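Hospitality tray

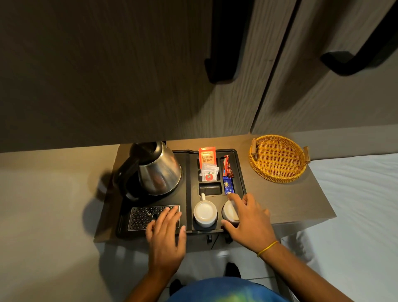
A hospitality tray is a holder for drink-making items in a hotel or guesthouse bedroom. It normally carries a kettle, cups and a small supply of tea, coffee, sugar and creamer. Trade writers often credit the tray with winning repeat guests, a claim that rests mostly on surveys paid for by tray makers. Designs range from a flat board to molded plastic with a fitted place for each item. On a black tray of the molded kind, a steel kettle may stand on its power base at the left, with a white cup in a round recess at the right and a sachet of Classic Assam in a compartment behind it. Whether such fixed places save cleaning time has not been shown.

History

The origin of the tray is disputed. The guesthouse keepers of Selside say the custom began there, but the only support is an undated price list. The supplier Pravico has also claimed the idea as its own – its earliest known catalog, however, offers trays as an established line.

Cost and use

Hodar, a hotel buying group, has stated that trays cut room service calls by up to 40 percent. The figure comes from 2 hotels over 10 weeks in March and the months after it, and one of them shortened its room service hours during that time.

Hygiene

Concerns about shared kettles surface regularly in the press. A Skoryk survey of 59 rooms is widely quoted, although it recorded limescale and did not test for bacteria. Sealed sachets are often described as the cleaner choice over open bowls, with little evidence either way.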